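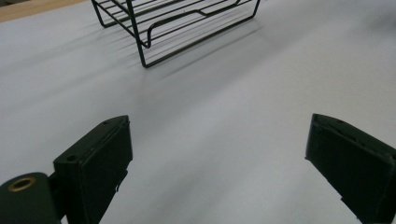
Page last changed: February, 6 pm

Search jobs and pages Search

Software engineer, manipulation planning and control

Fuvberg is looking for a software engineer to work on the code that decides how a gripper moves: where it goes, how fast, how hard it closes, and what it does when the object isn't where perception said it was. The post is full time and permanent. It is based at our workshop and office in Eklund, with up to two days a week from home once you have settled in.

We write software for handling small household and kitchen goods. Our customers build or buy the arms, and we supply what runs on them. Our main product is Niltora, a planning and control package. Next to it is Zevudham, the internal tooling we use for recording, replaying and labelling demonstrations. You would work mainly on Niltora and would need to change Zevudham from time to time, as everyone here does.

The work

Most of our current effort goes into thin and open objects: wire racks, cooling trays, strainers, drainers, letter holders, anything made mostly of gaps. They are awkward for several parts of the system at once. Depth readings on thin wire are patchy. A segmentation model that has learned on mugs and boxes will often join a rack to its shadow, or drop half the rods. The planner then gets a shape that is either too solid or has holes in the wrong places, and the grasp it picks may close on nothing.

We collect demonstrations with hand-held grippers and use them to train and test grasp selection. A good deal of the job is working out which part of the chain is to blame when a policy that did well on the recordings does badly on an arm. Sometimes it is the model. Quite often it is a timestamp, a frame convention or a gripper width that was logged in the wrong units.

In your first few months you would probably work on these:

Approach planning for wire objects. The present planner treats the object as a set of boxes and keeps the fingers clear of all of them. It is safe, but it rules out most of the useful grasps on a rack. We want a version that can reason about a single rod or leg and pass a finger through a gap when there is room for it.

Contact checks while closing. Niltora compares finger position with motor current and decides whether it is holding something. On thin wire the difference is small and the check gives wrong answers in both directions. There is a branch with a partly finished replacement. It needs someone to finish it or throw it away and start again.

Replay in Zevudham. Replay currently runs at the speed of the recording and can't be stepped backwards. People work around this with scripts. We would like those scripts gone.

Regression runs. We keep a set of 246 recorded grasp attempts that every release of Niltora is checked against. The run takes most of a night on one machine. It could be split up, and the report it writes could be a lot easier to read.

After that the work depends on what customers need and what you turn out to be good at. There are open problems in calibration, in shadow and glare handling on pale surfaces, and in how the planner reports to the operator that it has given up.

How we work

The software group has six people. Two of them look after perception, and the rest move between planning, control and tooling. You would report to the head of software, who also writes code.

Everything goes through review. Reviews are meant to be done the same day, and mostly are. Changes that move a real arm are tested in simulation first, then at reduced speed on one of the workshop arms with a second person present at the stop button. This applies to everyone, including people who have done it for years.

We plan in two-week blocks and hold one short meeting each morning at 9.30. Design decisions are written down in a page or two and kept with the code. Older parts of Niltora were written before we did this, so there are some things you would have to find out by reading the source or asking.

Expect to spend part of each week on your feet in the workshop — setting out objects, running trials, changing fingertips. It isn't a purely desk-based post. If you use a wheelchair or have trouble standing for long, tell us what you need. The benches adjust in height and the trial stations can be run seated.

The code is C++ for control and planning, Python for training, tooling and tests. We use ROS 2 at the edges, mainly to talk to customers' systems, and our own message layer inside. The control loop runs at 200 Hz on a Linux machine with a real-time kernel. Builds are CMake. Training runs on machines we own, in a room that is too warm in summer.

What we are looking for

You should have:

good working C++, including the ability to find out why something runs late or uses more memory than it should

Python good enough to write tools that other people will use

a sound grasp of rigid body transforms, inverse kinematics and at least one family of motion planners

experience of running your own code on a physical robot, of any size, at work, at university or at home

the habit of writing down what you tried, including what failed

These would help, but please apply without them:

force or current-based gripper control

learning from demonstration, or any work with recorded manipulation data

trajectory optimisation

point cloud processing, especially with thin or shiny objects

support work with customers on site

We don't ask for a particular degree. People in the group have come from physics, mechanical engineering, games and one apprenticeship in machine maintenance. If you have mainly worked on mobile robots or drones and want to move to manipulation, say so in your letter and tell us what you have done towards it.

Pay and conditions

We have three pay grades for engineers, and the post can be filled at the lower two depending on experience. The salary bands are sent to everyone we invite to a first call, before the call takes place. Offers are made inside the band and we don't ask what you earn now.

Hours are 37.5 a week. Start and finish times are flexible outside 9.30 to 3.30. Holiday is 27 days plus bank holidays, with the office closed between Christmas and New Year on top of that. There is a workplace pension, sick pay from the first day, and paid parental leave after six months.

You would travel to customers a few times a year, normally for two or three nights. Time spent travelling counts as working time.

We can help with the cost of moving to Eklund. We can sponsor a visa for this post, though it adds some weeks to the start date.

How to apply

Send a CV and a letter of no more than two pages through the form on the vacancies page. In the letter, please describe one fault you tracked down in a system that involved hardware. Tell us what you saw first, what you thought it was, and what it was in the end. We read this part most closely. It needn't be a large or impressive system.

Links to code are welcome and not required. Please don't send anything that belongs to a past or present employer.

There are three stages:

A call of half an hour with the head of software. We'll go through the post and answer questions.

A practical task, done at home in your own time and limited to three hours. You get a short recording of a gripper approaching an object, the log that goes with it and a small piece of planner code with a fault in it. We ask you to find the fault and write a few paragraphs on how you would test the fix. We pay a fixed fee for the task whether or not you go further.

A visit to Eklund for most of a day. You would talk through your answer to the task, meet the group, and spend an hour in the workshop running trials with one of us. Travel is paid. There is no whiteboard exercise.

Everyone who applies gets a reply. Those who complete the practical task get written comments on it.

The advert stays up until the post is filled. We look at applications in the order they come in, so an early one will be read sooner. If you applied to us last year for the tooling post, you are welcome to apply again, and you can reuse your earlier letter if it still fits.

Questions about the work can be sent through the same form. Mark them "manipulation post" and they will go to the software group. Questions about visas, access or part-time hours should be marked "office". We'd consider four days a week for the right person — put it in your letter so that we can plan for it.

Recruitment agencies: we are filling this post ourselves.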